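Grout haze on polished marble-effect porcelain – remover or more washing?
Flooring and Tiling > Finishing and sealing

jellico_61
Polished porcelain, grey marble pattern, laid in January with a 2 mm joint. Grout was Vilar flexible, mid grey. There is a dull film over the whole floor which shows from the window side only. I have washed it 7 times with warm water and a microfibre pad. No change after the third wash. Is an acid remover safe on polished porcelain, or does it take the shine off?

K. Hoshino
Depends on the acid. Sulphamic is fine on porcelain if diluted and rinsed. Anything with hydrofluoric in it will etch the glaze. Read the data sheet, not the front of the bottle. Wet the joints first so they don't soak it up.

natov_tiler
I would not put acid on a cement joint that young. It opens the surface and you get patchy colour. Alkaline cleaner, ten minutes' dwell, white pad, wet vac.

K. Hoshino
Alkaline cleaner does nothing to cement film. It lifts grease and polymer. If the grout was a plain cement type, he will be scrubbing until next January.

natov_tiler
He said flexible, so there is polymer in it. That is my point.

Iara Tapia
You may both be right. Polymer-modified grout often leaves two films. Alkaline first, rinse, let it dry fully, then weak sulphamic on whatever remains. Try it on a spare tile or behind a door.

Pereyra
Are you sure it is haze? Some polished tiles come with a factory wax and look just like that. Could you post the floor from standing height?

jellico_61

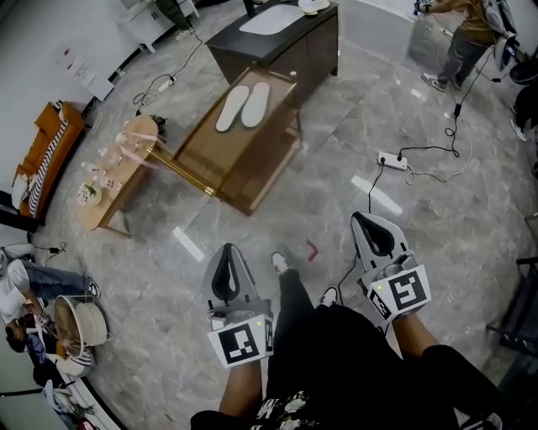
Floor from standing height, main room.

No spare tiles left, but there is a cupboard I can test in. The grout bag says "polymer modified" on the back.

Pereyra
Can't rule out wax from that. Put a drop of white spirit on one tile in the cupboard and wipe. If the dull patch clears, it is wax and neither cleaner is the first step.

natov_tiler
Agreed on the test. Still no acid for me.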